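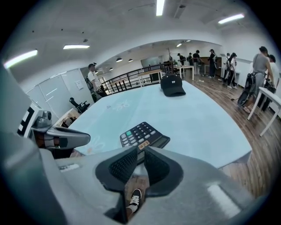

black sneaker, blue table, February

ok so I finally did the thing and quit coffee. 16 days in. thread, because my group chat has muted me

I was at four cups a day, five if the Slanina bus was late and I ended up in the bakery by the stop. never felt like a lot! then I added up what I spent there last year and it was $2,243. on coffee. and ok, a few cheese rolls

days one to three: headache right behind the eyes, slept like a log, cried at a tire commercial

day four I bought a 500 gram bag of roasted barley stuff from the Siltov market. smells amazing, tastes like a wet cracker. I've had it every morning anyway and now I kind of look forward to it??

what I miss most is the walk. I used to get up at 3 in the afternoon, go down two flights, stand in line, complain about the weather with whoever was there. so now I do the walk and get a peppermint tea and it mostly works

sleep is way better. I'm out by 9 most nights like somebody's grandpa. my dreams are extremely detailed and all about parking

I'm not saying I'll never have one again (my cousin's wedding has an espresso cart, come on) but weekday coffee is done for now

if you have a barley brand that isn't wet cracker please send it my way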